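Kirkura clears 17 desks before Wudside office changes hands

Saturday, October 26, 2019

Reading time: 2 minutes

Kirkura, the drafting and print firm, has begun clearing the desktops on the brick side of its Wudside office ahead of a change of tenancy in January. The first stage covers 17 desks. Furniture stays with the building under the lease; personal and decorative items do not, and each has to be logged, wrapped and boxed before the desks can be signed off.

The office measures 1,268 square feet, of which 1,040 is open-plan work area. The rest is a corridor, a store and a kitchen. The incoming tenant, Prallberg, will take over the desks, chairs and ceiling lighting as they stand. Lighting in the open area is by fluorescent fixtures, with an air conditioning unit mounted high on the back wall. Neither is listed for replacement in the handover schedule.

Items are being handled one desk at a time. Small framed prints go first, laid flat on the desktop so the face and edges can be checked for scratches before wrapping. One of the dark gray desks along the wall held a black-bordered print with a gray design on white, a flat gray box and a small plant with pale blue and white flowers. 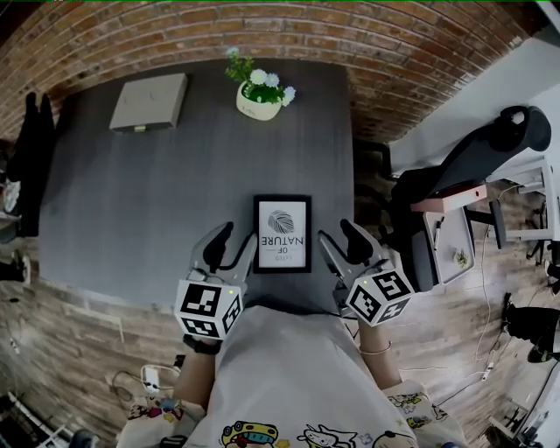
Wrapping is by single sheet, folded over the front and taped at the back. Frames are boxed on edge and never stacked flat under load. The firm has asked staff to keep glass-fronted and plastic-fronted frames in separate boxes, and to write the desk number on two sides of each.

Potted plants travel upright in open crates. The white pots used in the office are small enough to go several to a crate, with folded card between them. Flat boxes are emptied, taped shut and packed last. Cables and power strips on the floor are coiled and bagged by desk, with the bag tied to the leg of the desk it came from until the electrical check is done.

The brick wall itself needs little work. Small holes in the masonry will be inspected, and any filling must match the pale mortar. The lease does not allow the brick to be painted. The smooth white wall above it can be repainted, in white only.

Office chairs will be grouped by type. High-backed mesh chairs with headrests are listed as one group, all other seating as a second. Chairs with damaged bases are to be tagged and left in place for Dawber, the removals contractor, which will supply crates and collect in 2 loads. Times for the loads have not been set.

Kirkura said desks would remain in use until each one is signed off. Staff whose desks have been cleared may use the white desks in the meantime. Items left without a label after sign-off will be held in the store until the handover.
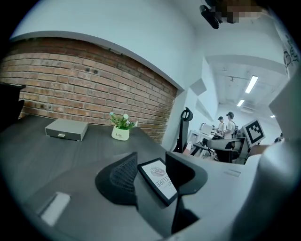
Comments

deskbound_wud
We did a move like this last year and the plants were the only losses. Open crates are fine but put something heavy in the bottom or they tip on the first corner.

R. in the annex
Does anyone know if the side tables count as furniture or personal items? Mine is not on the list I was given.

mortarboard
Glad the brick is staying bare. The unit downstairs was painted over and it flakes every winter.

deskbound_wud
Side tables were furniture on our list. Check the back page, under seating.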